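ランドリー・家事 > 洗濯機 > 縦置き・乾燥機
1月14日　投稿者:しめりけ

賃貸の洗面所に洗濯機と乾燥機を縦に積むか、横に並べるかで2週間もめています。相手は家族ではなく自分です。候補はFunoraの積み重ねセット。乾燥機が上だと、背の低い私は毎回背伸びで靴下を回収する人生になりそうで。

返信:kabi_zero
積め。床は有限、背伸びは無料。うちはKosterの横置きから縦に替えて、空いた場所に棚を置いた。棚はもう埋まった。

返信:午前四時の柔軟剤
反対です。上の段の奥に張り付いたハンカチを取るのに踏み台が必要で、その踏み台の置き場がない。6年積んでいる者の意見です。

返信:Dodidport住民
縦置きならドアの開く向きを先に見たほうがいいです。幅ばかり測って、開けたドアが壁に当たる人が毎年います。去年の私です。
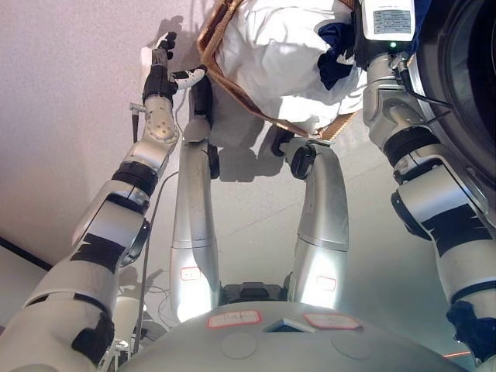
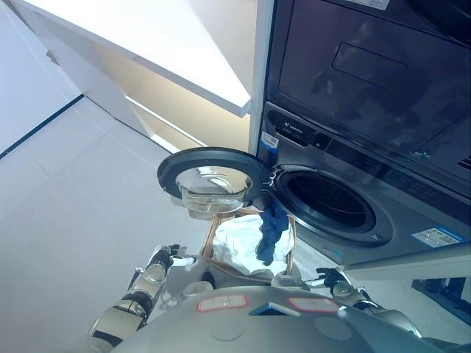
■ ドアの開き方について

返信:Dodidport住民
続き。2枚目は洗濯機が下で、丸いドアが左に開いています。左が壁だとこの開け方はつらい。かごをドアの下に寄せられる余裕も見ておくといいです。

返信:しめりけ
左は見事に壁です。ありがとうございます、泣きながらメジャーを出します。

返信:kabi_zero
右開きの機種を探せば済む話では。Funoraにあるかは知らん。

返信:午前四時の柔軟剤
開き勝手より糸くずフィルターの位置ですよ。上段だと掃除のたびに顔に降ってきます。冬は静電気つき。

返信:kabi_zero
それは掃除の間隔が空きすぎ。毎回やれば降るほど溜まらない。

返信:午前四時の柔軟剤
毎回やれる人は、こういう掲示板に来ないんです。

返信:たらい派
乾燥機を買わず部屋干しに除湿機という手もある。6月は地獄だが、残りの月は普通の不快さで済む。

返信:しめりけ
測りました。壁までの余裕が4センチ足りません。Kakisの防水パンに替えれば置き場所を少しずらせるようですが、大家に聞いたら「前例がない」だそうです。築年数を考えると前例くらいありそうなものですが。

返信:Dodidport住民
大家さんには退去時に戻すと書面で出すと通りやすいです。うちはそれで通りました。戻すときのことはまだ考えていません。

返信:kabi_zero
防水パンを替える前に排水口の位置も見ろよ。真下に来ると詰まったとき本体をどかす羽目になる。積んだやつは100%後悔する。

返信:午前四時の柔軟剤
最初に「積め」と言った方ですよね。

返信:kabi_zero
排水口をよけて積め。

返信:しめりけ
排水口、見てきます。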